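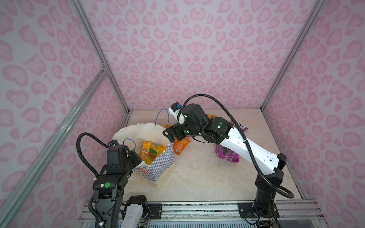
Page last changed: October

Vosoteo practical course, handout 2: recording demonstrations

In this session you record examples of one task, packing snack packets into a carrier bag with both arms. The recordings go into the class set, and the policy you train in the next handout sees nothing else. Read the whole sheet before you switch the arms on.

An episode is one attempt from start pose to finish pose. The Judamberg recorder saves the fixed camera, the wrist cameras and the joint positions at 30 samples a second. Each pair of students has 2 hours on the rig. The class set holds 328 episodes so far.

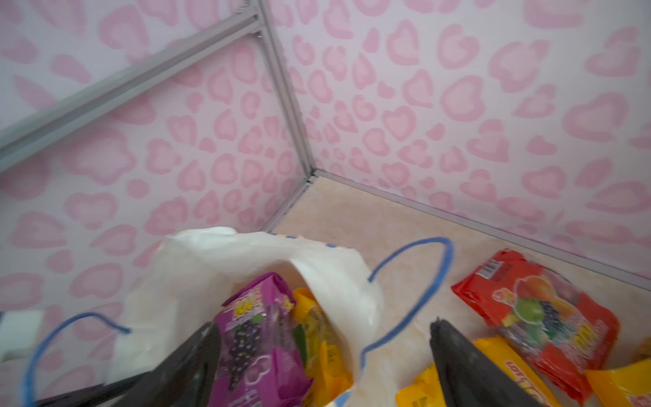 Starting positions matter more than people expect. If every packet begins in the same spot, the policy learns the spot and ignores the packet. Move things between episodes, turn the bag, and vary which flavour goes in first. The handles need the same care: a thin blue loop lying out over the floor beside the bag is easy to catch with a finger, so record some episodes with the loops down as well as some with them standing up. Write the layout in the log before you press record.
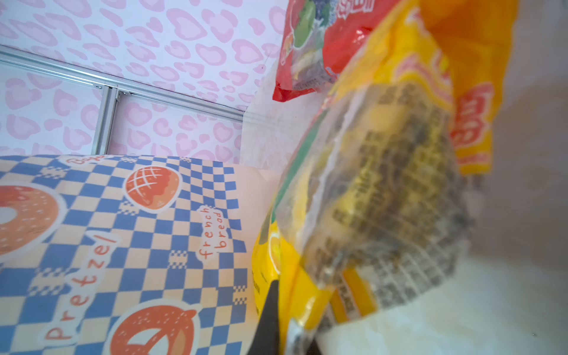 Fig. 3. Wrist view with a finger close to a yellow packet; checkerboard print on the left.

Keep your movements slow and steady. Pauses are recorded like everything else, and a long wait above a packet teaches the policy to wait. If you miss a grasp, open the fingers, back off and try again in the same episode. Mark it "retry" in the Bataineh log sheet. Do not delete it.

Stop and discard an episode only if:
a cable snags
an arm touches the wall of the enclosure
a camera feed drops out

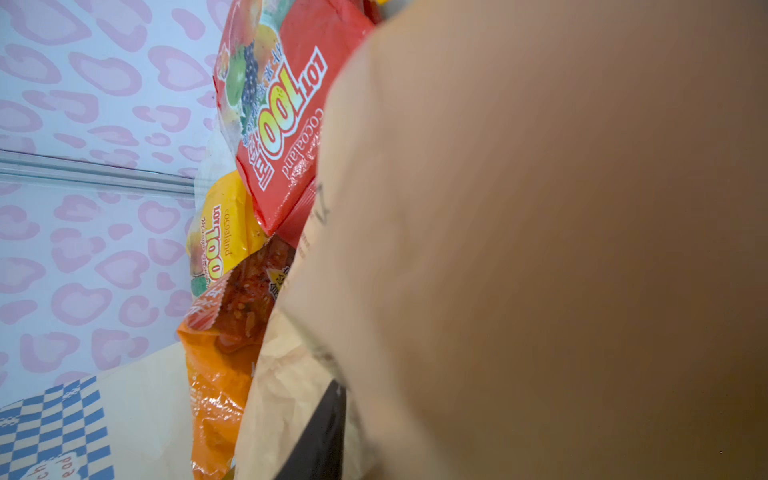

Check the wrist views at the end of every block as well as the fixed one. A bag held close to the lens can hide most of the work, and a few such stretches are fine, but if almost all of an episode is like that, approach from the other side next time.

Copy your files to the Fludberg drive before you leave, with both sets of initials in the folder name. Leave the arms in the rest pose.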